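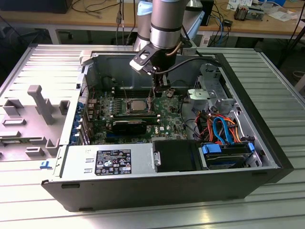
Dating a partnership when the directories and the newspaper disagree

Posted by castplate, December 17, 2019

I am compiling entries for a local trades register covering Filtstead and the towns along the river. One entry is a foundry, Hutside and Alipour, which made stove parts, railings and drain covers. My problem is the end date of the partnership.

What I have:

The town directory lists "Hutside & Alipour, iron founders" every year from 1884 through 1893.
A dissolution notice appeared in the Filtstead paper in April 1891. It says the partnership is dissolved by mutual consent and that debts are to be settled with Hutside.
The tax roll for 1892 has the Mill Street lot under Hutside alone.
A drain cover on Canal Street has both names and the date 1895 cast into it.

The printed town history says the firm "continued until 1895" and gives no source. I suspect the author read the drain cover and stopped there. The register allows one end date per firm and a note of 25 words. Which date should go in the field, and is there another class of record I should look at before I commit?

I have no family papers for either partner. The county courthouse is over 60 miles away, so I would like to know what to ask for before I make the trip.

ratebooks_and_rolls

Use April 1891. A dissolution notice is a legal statement made at the time by the parties. The other items are all weaker for this purpose, for different causes.

Directories were canvassed months ahead of publication, and a firm that did not answer was often carried over from the previous edition. Two years of lag is common. Check whether the entry changes at all between 1890 and 1893. If the wording, address and abbreviations are identical, treat it as standing type and give it no weight. If there is a display advertisement, look at that separately. Advertisements were paid for each year, and one that disappears or changes its heading is better evidence than the alphabetical listing.

The drain cover dates the cover. Foundries kept patterns for decades, and a pattern with the old name on it would be used until it wore out. A date was often a loose piece set into the pattern, so it could be changed while the name stayed. The surviving partner may also have kept the trading name on purpose, which was legal in many places provided the notice had been published. Your town history has probably merged the partnership and the trading name. They are separate things and should be recorded separately.

At the courthouse, ask for:

The partnership or assumed name register, if the county kept one. Some filed these with the deeds.
The grantor and grantee indexes for both surnames, 1889 to 1896. A partner leaving usually conveyed his half of the real estate, and the deed will often recite the date and terms.
The chattel mortgage books. Foundry equipment was regularly pledged, and the signatures show who was entitled to bind the firm.
The civil docket, under both surnames and under the firm name. Creditors sued whoever they thought was liable.

Write to the clerk first. In my experience the indexes for this period are on film and the volumes are stored off site, with notice needed to bring them in.

For the note, I would put: "Partnership dissolved April 1891 (newspaper notice). Hutside continued at Mill Street. Joint name found on castings to 1895."

millpond

I would just put 1895. It is on the cover, you can go and look at it, and it matches the book.

If the register is going online, people will search for the date they see on the iron. You could always change it later.

tollgate_2000

I agree with the first reply on the date. Three additions.

Look for a second notice. Papers usually ran these for several weeks, and the first insertion will have the actual date of dissolution at the foot. The date of the issue you have may be later than that.

Check the Tirament paper as well. Firms with customers in both towns advertised in both, and the Tirament version is sometimes longer. I have seen one that named the successor firm when the home paper did not.

Get a rubbing or a clear photo of the cover and compare the numerals with the lettering. If the date is in a different face or sits slightly crooked, it was probably an insert. Also check covers on the side streets. An undated one, or one with Hutside alone, would help with the sequence. Record the location of each by the nearest house number, and do it before the next resurfacing.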